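# Crumbs keep ending up in the grain of my gray table, what do you all use? 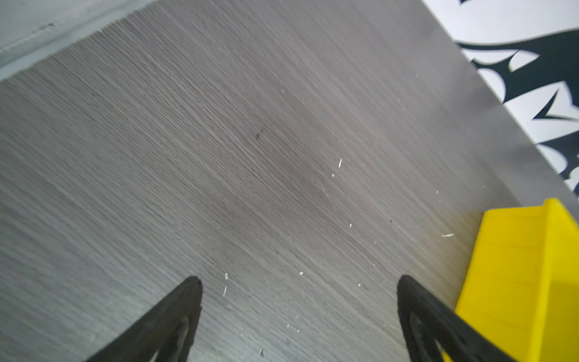 *Gray wood-grain top with the usual white flecks*

Hi everyone! We bought a table from Forine in July and I do love the color, but every little bit of toast or torn paper shows up on it. I wipe it after each meal and the cloth just seems to push things from one side to the other. Is there a trick to this, or do I need some special spray? (I have a bottle of Codamus polish from my old table but I'm scared to try it.)

**3 answers**

**Answer 1** (19 votes)

Oh, I feel for you, we had a dark one for years! Go over it dry first. I keep a soft paintbrush in the kitchen drawer, the wide kind for walls, and sweep along the grain into my hand or a dustpan. After that a barely damp cloth, well wrung out, and then a dry one. If you start with a wet cloth the crumbs turn to paste and you're chasing them all evening. I'd leave the polish alone until you know what finish you have, and then try a spot underneath.

**Answer 2** (3 votes)

tablecloth

**Answer 3** (no votes yet)

I like the little Briltow hand vacuum for this, though mine is loud and the dog leaves the room. The paintbrush idea sounds cheaper, I may steal it!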